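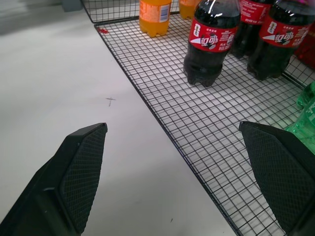

*Last modified: Saturday, January 27, 2018*

**Figure 3.** View from the wrist camera with the gripper open. A hand-drawn cross is visible on the tabletop at left; drinks bottles stand toward the back of the wire tray.

### 4.2 Keeping the cell in register

Most reports on shelf and tray picking give one calibration figure, taken on the day the cell was commissioned, and then say no more about it. We doubt that such a figure describes the machine that did the picking. The Lemham cell was calibrated in October by the procedure in MacLeod's internal note, and the residual was good. By the time we began the trials reported in Section 5 we had stopped trusting it.

The procedure assumes that the camera does not move relative to the gripper. Our bracket is held by two screws, and the fingers come off whenever the pads are changed. We found no mention in the note of what a pad change does to the hand-eye transform. Our own check is crude. A small cross is drawn by hand on the white tabletop beside the tray (Figure 3), the arm is sent to a stored pose above it, and the operator compares the position of the cross in the wrist view with its position in a saved reference view. If the two differ by more than 2 mm at table height, the bracket is retightened and the check repeated. A second failure means a full recalibration, which takes 45 minutes when nothing else goes wrong.

A hand-drawn cross is a poor fiducial. It has width, its arms are not quite equal, and it can be rubbed out by anyone wiping the table. We considered a printed marker and may yet use one. The objection raised by Karine Arsenault, who maintained the cell during the trials, was that a printed marker invites automatic correction, and that an automatic correction would hide a loose screw until the bracket fell off. We are not fully persuaded by this, but we have no data against it.

The tray is a different problem. It is a shallow basket of thin black wire, and the table shows through the openings, so depth returns over the grid mix two surfaces. The Mundwood segmentation package handles this by fitting a single plane, and its documentation treats the matter as closed. In our cell the fitted plane fell somewhere between wire and table, and the error changed with the viewing angle. We therefore take the tray height from a touch-off with the closed fingers and ignore the depth estimate near the grid. The bottles bring their own trouble - clear plastic, dark liquid and glossy highlights are a bad combination for any active depth sensor - and we make no claim that touch-off helps with that.

Finger care is simple. The crosshatched pads on the inner faces are brushed out before each session and replaced after 100 grasp cycles. That interval is inherited from Nosov, whose cell handled cartons. We have kept it for comparability and can't defend it on other grounds. Pads taken off at the limit looked much like new ones to us, and we didn't measure friction on either.

It would be easy to read the results in Section 5 as evidence that this routine works. They don't show that. The routine was in force for every trial, there was no untended control, and the operators who ran the check also scored the grasps. What we can say is that a reader trying to repeat the trials will need to know how the cell was kept, and that the commissioning residual alone would not have told them.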